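3.2 Occupation du plan et objets à cordon

Le corpus Trudarlow porte sur le rangement de tables d'appoint partagées, celles où s'accumulent collations, boissons et petit matériel électrique. Il réunit 84 dispositions, relevées selon un protocole unique : table rectangulaire à revêtement textile bleu, rideau plissé sombre en arrière-plan, objets posés à plat et sans contenant. Les emballages souples, les bouteilles et les éléments à cordon sont codés séparément, car leur encombrement ne se mesure pas de la même manière. La disposition retenue pour la figure 3 associe les trois classes : la multiprise blanche, son cordon enroulé et attaché, une bouteille couchée et plusieurs emballages alimentaires.

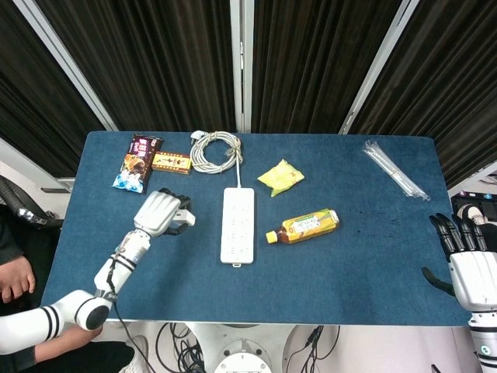 Figure 3. Disposition mixte, multiprise en position centrale.

L'encombrement d'un emballage souple est défini par son enveloppe convexe projetée sur le plan. Pour un sachet froissé, cette valeur surestime la surface effectivement occupée, mais elle reste stable d'un codeur à l'autre. Les objets à cordon posent une difficulté différente. Une multiprise dont le câble est enroulé forme deux masses reliées par un segment court, et le déplacement de l'une entraîne celui de l'autre dès que ce segment est tendu. Nous la traitons donc comme un objet composé, affecté d'un seul identifiant et de deux centres. Le seuil de proximité entre objets voisins a été fixé à 200 mm. Au-delà, les paires ne sont plus considérées comme appartenant au même groupe.

Les consignes de rangement distinguent le regroupement par usage (alimentation, boisson, électricité) et le regroupement par forme. Dans le premier cas, l'adaptateur secteur rejoint la multiprise, et le paquet de pailles rejoint la bouteille. Dans le second, les objets allongés sont alignés parallèlement au grand axe de la table, quelle que soit leur fonction. Sur environ 700 placements codés, les désaccords concernent surtout les pailles, rattachées tantôt à la boisson, tantôt aux emballages. 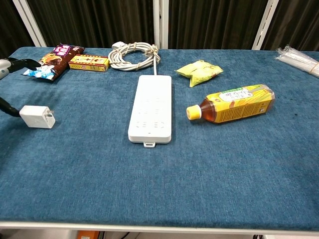 Agnes McIver a objecté, à la relecture du protocole, que la multiprise ne devrait pas être rangée du tout : une fois branchée, elle appartient à la table au même titre que le plateau, et ce sont les autres objets qui se placent par rapport à elle. Cette lecture rejoint la notion de repère fixe proposée dans la grille Aitken. Nous avons conservé l'identifiant d'objet composé, en ajoutant une variable binaire « repère » renseignée avant le codage des placements. Les distances sont alors recalculées à partir du centre du bloc de prises, le câble enroulé n'intervenant que dans l'encombrement total.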